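The Long Way Around a Cup of Coffee

My grandmother drank her coffee out of the same cup for thirty years, and when it finally broke she didn't buy a new one so much as go into mourning. She tried my grandfather's cup, and she tried the good china, and for a whole February she drank out of a jelly glass wrapped in a dish towel, which I thought was the most glamorous thing I had ever seen. I was six. I've been paying attention to what people drink their coffee from ever since, and I've come to believe that the morning cup is one of the few household decisions most of us make with our whole hearts.

Ask around and you'll see what I mean. Almost everybody has a favorite, and the reasons come pouring out of them before you've finished the question. It fits two fingers through the handle. It came from a gas station in Nebraska on the drive to college. It has a chip on the rim, but on the left side, so that's all right.

I took this question to Cosari, a small pottery studio that occupies the back half of an old feed store two streets from my house, where Kristaps Zariņš has been throwing mugs long enough that his wheel has worn a dip in the floorboards. He makes 615 of them in a good year. He used to make 900, back when his shoulders were younger, and he told me he doesn't miss those other mugs one bit. He talks slowly and wipes his hands on his apron between sentences, so an afternoon with him goes by quickly and yields very little in the notebook.

What it did yield was mostly about handles. A handle, Zariņš says, is where a mug gets its manners. Pull it too thin and the whole thing feels nervous. Make it too round and your knuckles end up pressed against the hot wall of the cup. He pulls his from a lump of wet clay the way you'd milk a cow, wetting his palm and drawing the clay down and down until it hangs in a long strap, and then he bends it over and lets it decide on its curve. He let me try. Mine decided to fall on the floor.

Then there's the lip, which he can go on about even longer. A thick lip keeps its heat and feels friendly, like a diner. A thin one puts the coffee on your tongue sooner and makes it taste brighter, or so he claims, and after drinking the same pot out of 4 different mugs at his workbench I was ready to agree with him – though by the fourth I would have agreed to nearly anything, and I was awake until two in the morning.

I went home and opened my own cupboard with new eyes. There was the heavy brown Fisberg that I inherited with the house, a mug so solid you could drive tent stakes with it. There were the two thin white ones from Jankauskaitė that my sister gave us for our wedding and that my husband is afraid to wash. There was a travel cup with a lid that doesn't belong to it. And at the very back, behind the gravy boat, I found a child's cup with my son's name painted on the bottom. He's taller than the refrigerator now, and drinks his coffee iced, through a straw, in the car.

I held on to that one for a while before I put it back.

Color matters more than I'd supposed, too. Zariņš sells his speckled oatmeal mugs to people buying presents, but the blues, he says, are what people pick out for themselves. He has a theory that blue makes coffee look darker and mornings look calmer. I have a theory that people simply like blue.

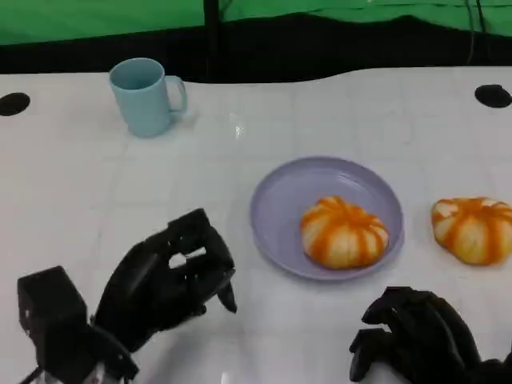

Hemetti, writing to me after I'd mentioned this article in my newsletter, thinks I've got it all backward: the cup doesn't matter in the least until somebody else uses it, and then it matters more than anything in the house. I read that aloud at breakfast, and my husband, who was at that moment drinking from my Fisberg, set it down very gently on the counter.

So I've been trying to be more generous. When friends come by I let them choose from the cupboard, and I stand there pretending to look for the sugar while they make up their minds. Most take whatever's in front. A few reach past three or four to get to the one they want, and those are the people I sit down with longest. My neighbor goes for the wedding cups every time and holds hers with both hands, right through to the bottom, and then she asks if there's any more in the pot.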